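Minley Beetle-Style Toy Car, Yellow
Item no. 2523

We love this little car! It has the rounded shape of the old classic compacts, with a domed roof, curvy fenders and a glossy lemon yellow finish that really catches the light.

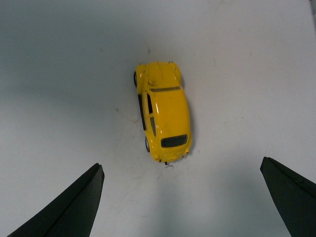 Minley car in yellow, seen from the top. Pre-owned, with scuffs and small chips.

Look for the tiny red taillights at the back - they're our favorite part. Sold as a single car, no box. We have more Minley cars coming in October, so check back if you collect them.

Listed 6/24/21 by Morenike Tijani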